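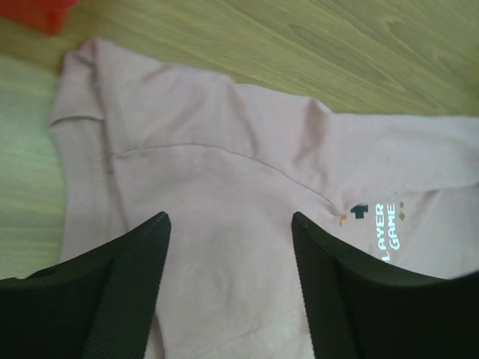
My phone buzzed at two in the morning to tell me that someone in Mernska had signed in to my email. I have never been to Mernska. I had to look it up on a map, half asleep, with one eye shut against the screen.

So I spent the next Thursday doing the thing I'd put off for years: moving every login I own into a password manager. I picked Skonico, mostly on the strength of a coworker who wouldn't stop talking about it, and I made coffee and sat down expecting to be finished by lunch.

Ha! I had 76 accounts. Seventy-six! There was a pizza place in Itonholm, where I lived for one summer, that still had my old address and a card that expired ages ago. There was a forum for people who own the Pinto label printer (I gave mine away). And eight of those accounts, including my bank, shared one password I made up in college, with a capital letter stuck on the front whenever a site got fussy.

The importing part was easy. It pulled everything out of my browser in one go and gave me a long red list of things to be ashamed of. Changing them was the slog. Every site hides the setting somewhere different, and a couple of them wanted me to call a phone number just to close an account. One asked for the name of my first pet and then told me I was wrong. I know my own dog!

I did the email first, then the bank, then anything with a card saved in it. If you only have an hour, I'd stop there and feel fine about it. I also turned on the app codes instead of the text messages, and printed the backup codes on paper, which now live in a drawer with the takeout menus.

What I still haven't sorted out is my family's streaming password, which is known to at least one ex-boyfriend and possibly his mother. I changed it on Sunday night and had two angry texts before breakfast, so I changed it back. I'm going to try again once my sister finishes her show.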